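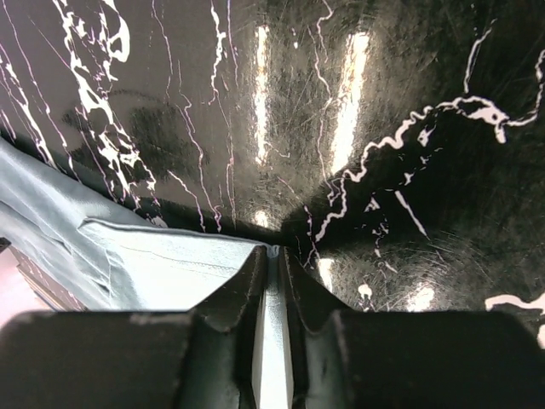
Anonymous feedback survey at work, would you be honest?

officemoth87
So my company (mid-size, three floors of people who mostly type) just rolled out an "inclusion and voice" survey through a platform called Clernar. We've been told it's anonymous. Then on page one it asks for department, age band, length of service and site. I'm the only person over 50 in my department at my site! They might as well ask for my shoe size and be done.

There's a box at the end, "Do you feel able to disagree openly with colleagues?" and I have a lot to say in that box. Would you fill it in properly or just tick the middle option all the way down?

Posted December 16, 2021

tallgrass_pa
Tick the middle. I filled one in truthfully at Le Goff, where I used to work, and two weeks later my manager quoted a phrase of mine back to the whole team. She didn't say it was mine, but she looked right at me. Never again.

brinkley_b
I'm going to disagree with that. I've been on the other side (HR, 11 years, please be gentle) and middle-of-the-road answers are the worst thing you can hand us. Leadership sees a wall of "neither agree nor disagree" and decides everything's fine. Our last one had 971 invites and 686 people replied, and the part that got the meeting format changed was the written comments.

Check whether there's a minimum group size for reporting. Lots of these tools won't show results for a group under a certain number. Ask HR in writing what theirs is.

officemoth87
I asked! They said "small groups are protected" and when I asked how small, I got a smiley face and a link to the intro video.

tallgrass_pa
lol. There's your answer then.

quietcarpool
Does the survey let you skip the age and service questions? Ours did, there was a tiny "prefer not to say" way down at the bottom of the dropdown. I left everything blank except site and wrote about a page on how our team meetings go (same two people talk, anyone who objects gets called negative). No idea if anybody read it.

brinkley_b
Somebody read it. Whether they did anything is another matter, I'll give you that.

zed_in_accounts
Unpopular maybe, but if you can't say it with your name on it, is the survey going to fix it? We had a training day from an outfit called Zesevness about "speaking across difference" and I went in rolling my eyes. What helped was our team lead asking people one at a time afterwards what they thought. No software needed.

quietcarpool
Easy to say if your lead is decent, zed. Mine would write it down and save it for review time.

zed_in_accounts
Fair. Mine's one of the good ones and I do forget that.

officemoth87
Okay, update. There IS a prefer not to say, thanks quietcarpool, I'd scrolled right past it. I've used it for age and service. I did write in the box but I took out the story about the Flositex project because only four of us were in that room and it would've been obvious.

tallgrass_pa
Still think you're brave. Change any pet phrases too, that's how I got caught.

brinkley_b
Good call on the story. When do you get results?

officemoth87
February, supposedly. And I do say "for what it's worth" constantly, so I'm going back in to delete it before I hit submit.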